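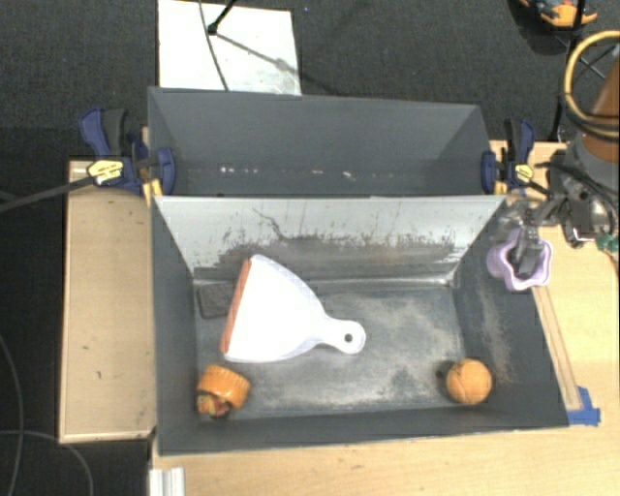

Figure 1. Front sorting bin with white dustpan, orange ball and small ribbed orange item. Second bin behind.

Pakinby Storage and Sorting Project
Interim report to the Lindholm Fund
Prepared by Idun Björklund, 3rd December

1. Work in the period

Sorting of mixed household items continued at the Grotitz site. The item register now holds 1150 entries, against a target of 1545 for the full grant period. Each entry records type, main color, largest dimension and storage class.

Small cleaning tools and play items were added to the register in this period. Both groups are handled in open-topped bins on a tabletop. Flat items such as dustpans take up most of the floor area of a bin and tend to come to rest against a wall, so they are now entered with a separate footprint value. Balls are entered by diameter only.

2. Condition of bins

Ivar Lie inspected the bins in use. The sloped rear panel of the front bin is heavily scuffed on its lower part, with dark smudges and brownish streaks. The bin floor has whitish abrasion marks, densest on the right half and toward the front. The right side wall has a pale scuffed band on its inner face. Wear of this kind is classed as surface wear under the project's maintenance sheet and does not call for replacement. A thin, crooked dark line on the rear panel has been entered as a watch point – it will be checked again at the next inspection.

3. Deviations

The Mamik shelving order was delivered 2 weeks late. Labeling of storage class C was moved back by the same interval. There is no effect on the budget.

The register form had no field for items with parts in more than one color, such as a white dustpan with an orange-red edge. A secondary color field has been added and 34 earlier entries corrected.

4. Next period

Labeling of class C will be completed in February. Remaining register entries will be made in parallel. The next bin inspection is assigned to Ivar Lie, with results to be attached to the final report.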